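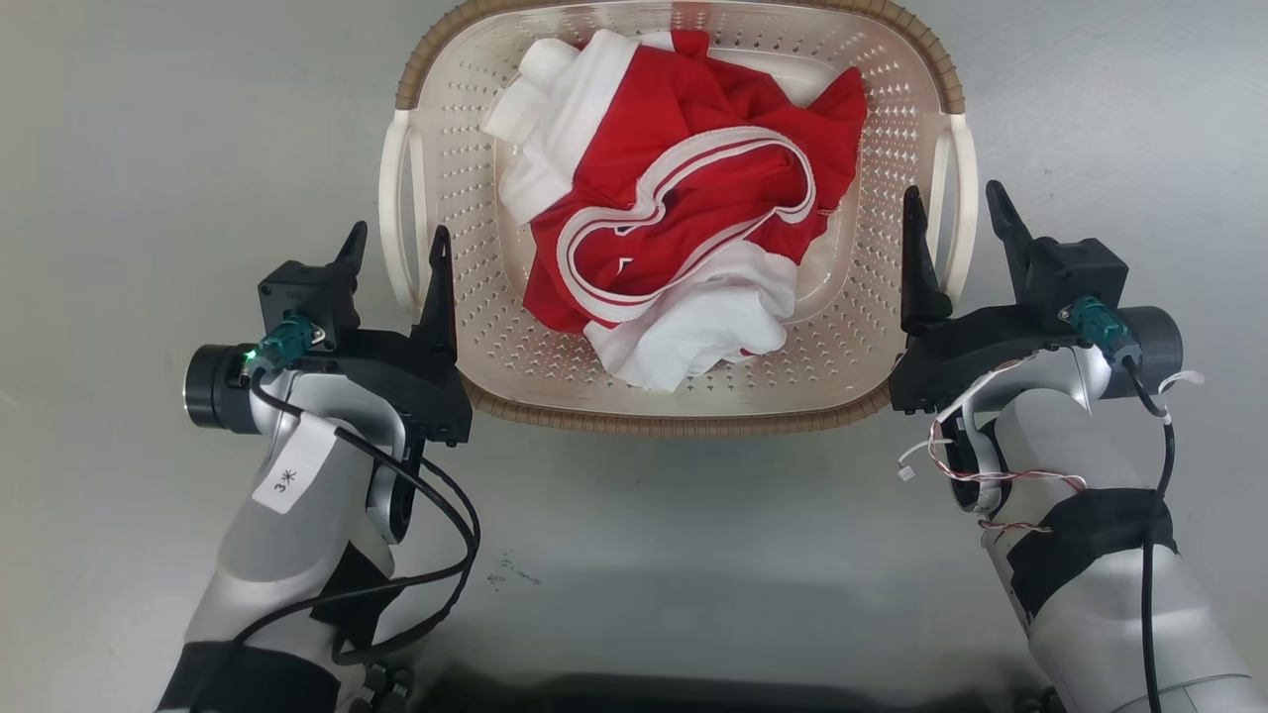

Red and white is a lovely combination on everything except a label that says wash separately, because you can't. The two colours are sewn together and expect you to sort it out. Anything built this way, with the red part doing most of the talking and a ribbed white band with a thin red stripe looping across it, is going to put its white bits up against its red bits the moment it is dropped in the laundry basket, and it will stay folded over on itself like that until somebody moves it. This page is about moving it, washing it and getting it back out with the white still white.

I have been the washer of record for the Clarstead under-twelves for three winters, and their colours are red and white. Before that I would have told you I knew how to do laundry. I have since turned a full set of kit the pink of a supermarket ham, got most of it back, and been asked to write down how by Ishbel Imrie, whose son Lachlan wore one of the pinker ones to a final. Last updated 2019-12-26, between the ham and the second lot of ham.

What you need

A basin or a laundry tub with a plug that works
Ordinary liquid detergent, the plain sort, for colours
Oxygen bleach (the powder kind, not chlorine)
A soft nailbrush
Two old towels, one of them white and past caring
A plastic basket with holes in it
A line or a rack out of the sun

Colour catcher sheets are optional. I use them. I could not swear in court that they do much, but they come out of the machine looking guilty and I find that reassuring.

First, get it out of the basket

The laundry basket is where most of the damage gets done, well before the machine is involved. A red and white garment that goes in damp and stays balled up will sit there with red pressed hard on white, and dye is happy to travel in those conditions. Overnight is plenty. On a 31 degree day you may not have until dinner.

If it's coming off somebody damp, hang it over something. The side of the tub, the back of a chair, the bathroom door, the child if the child will stand still. Then when it's dry it can go in the basket with everything else, in whatever heap it likes.

Holes in the basket are worth having. I went through a phase of a solid-sided hamper with a lid and a cotton liner, which looked very nice and smelled like a creek. A plain plastic one with perforated walls and a handle each side costs less and can be hosed out on the lawn.

Test the red

Do this once, when the thing is new or new to you. Wet a hidden bit of the red, inside a hem or a side seam, and press it with a corner of the old white towel for a slow count of ten. Look at the towel.

Nothing on it: you have a well-behaved garment. Skip to the machine section and go and enjoy your life.

Faint pink: normal. Cool water, quick wash, no soaking.

Properly red: this one gets washed by hand, on its own, for its first few goes. It may settle down. Lachlan's didn't, and we found out later that the replacement batch had come from a different supplier, a firm called Platuvby, who had put "colourfast" on the swing tag in a fairly optimistic spirit.

Before washing

Turn it inside out. Undo anything that's done up. Check pockets, if it has them, and check them again if its owner is under fifteen.

Printed or stitched-on markings don't like being scrubbed, so any brushing happens around them. For grass and dirt on the white parts, wet the patch with cold water, put a few drops of detergent on the nailbrush and work from the outside of the stain in. Keep the brush off the red altogether. If you brush red and then brush white you have invented a very small paint roller.

Ribbing holds more grime than flat fabric, and it holds it down in the grooves. Stretch it gently across two fingers and brush along the ribs. Brushing across them goes fluffy after a season.

Rinse the patches cold and go straight on to the wash. Don't get it all wet and then answer the phone. -- I have answered the phone.

By hand

1. Fill the tub with cool water and a small squirt of detergent. Swish it before anything goes in.
2. Put the garment in and keep it moving. Five minutes is enough. You are allowed to be bored.
3. If the water goes pink, pull the plug, refill and carry on. Pink water is only a problem when things are left lying in it.
4. Rinse until it runs clear. This always takes one more rinse than you would like.
5. Squeeze, don't wring. Lay it flat on a towel, put the second towel on top and in any double-up between red and white, roll the lot and lean on it.

That bit about the towel between layers sounds fussy. It's the step I left out the first time, having done all the others beautifully.

In the machine

Cold wash, short cycle, 800 spin if your machine lets you choose. Mine will go a good deal faster and would love to, but faster leaves creases in the white that no amount of ironing shifts.

Wash it with other reds, or by itself. Don't put it in with whites on the grounds that part of it is white. Marwan Salameh, who did the kit the year before me, had a theory that the white half would "average out". It did average out, across eleven shirts and a doona cover.

Leave room in the drum. A stuffed drum doesn't rinse, and the rinse is what you're paying for. If your machine has an extra rinse button, this is its moment.

Then stay in the house. The wash finishing and the wash coming out need to be close together. A wet red and white thing slumped in the bottom of a drum is the basket problem all over again, only worse. I set the oven timer and put it in my pocket. I can't recommend this to people whose oven timer is part of the oven.

Drying

Shade, always. Sun does the white no harm and takes the red down to salmon over a summer.

Hang it so the red is below the white wherever the design allows. Any dye still on the move goes down with the water. If that means hanging it upside down, hang it upside down. If the red is everywhere, lay it flat on a rack on the dry towel and turn it over after an hour.

No dryer. The ribbed parts go wavy and stay that way.

If it has already gone pink

Don't dry it. If it's dry already, don't iron it. Heat sets the dye and then you own a pink one.

Mix oxygen bleach in lukewarm water according to the packet, and test it on that same hidden bit of red first. Leave the test for half an hour. If the red hasn't budged, put the whole garment in, fully under, and move it about every ten minutes or so. Yes, I said no soaking. This is the exception, and you're going to stand near it.

Most of the pink should lift inside two hours. If it's fading but not gone, make up a fresh lot and go again. The old lot is full of what you just took out. After the third go you've had all you're going to get.

For a pink smear in one spot, such as where a fold sat, I dab with the same mixture on a cotton bud and rinse every few minutes. It is slow. I did the whole of one collar this way during a cricket match, and neither was riveting.

Never chlorine bleach, and never anything that promises to strip colour. The stripper at our local hardware shop in Moncrieff did take the pink out of the white. It also took the red out of the red, and the result was handed quietly to Ruairi MacKinnon's dog, who has it still.

Putting it away

Fold it only when it's dry right through, and check the ribbing with the back of your hand, as that's the last part to get there. Fold white to white where you can. For anything going into the cupboard until February I put a sheet of plain tissue in the fold. Not newspaper, unless you want the form guide on it.

Questions I get at the gate

Does vinegar or salt set the dye? Not on a shop-bought garment, in my experience. It gives you a pink garment that smells of chips.

Does it stop running eventually? Most do, after a few washes. I'd still keep it out of the whites.

What if the label says warm? The label is telling you what the fabric can survive. I go cold anyway.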